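**Gisley Opens Shared Breakfast Kitchen at Druvance House**

GISLEY, October 24, 2019 – Residents of Druvance House can now make their own breakfast in a shared kitchen on the ground floor. The kitchen opened this morning after a refit that began in April. It serves all 39 apartments in the building.

The housing association paid for the work from its regular repair budget. The old room had one outlet and a counter too narrow for more than a kettle, and most residents had stopped using it. The new counter is speckled granite with outlets along its length. Small appliances stay out on it all day, including a stainless steel toaster and a contact grill for sandwiches.

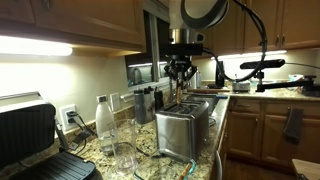 Bread is supplied each morning by Ranetti, the bakery on the corner of Mill Street, under a one-year agreement. Residents pay 93 cents for two slices and may bring their own bread if they prefer. Butter, jam and tea are included in the price. Coffee is sold separately by Mạc, the café next door, which will fill any cup or bottle brought over from the kitchen.

The kitchen is open from 6 a.m. to 9 p.m. Hot appliances must be switched off at the wall before the room is left. Crumb trays are emptied at closing time, and the grill plates should be wiped down by whoever used them last. Personal cups, tumblers and drink bottles may be kept on the counter against the backsplash during the day but should be taken home at night.

Four shelves in the pantry are set aside for dry food. Each item needs an apartment number on it. Refrigerated food can't be stored until the second refrigerator is delivered, and a notice will go up in the lobby when it arrives.

Residents don't need to book. Groups of more than nine are asked to sign up at the front desk a day ahead. Guests may use the kitchen when they come with a resident.

Questions about the kitchen, including requests for a spare key, can be left at the Druvance House front desk during office hours.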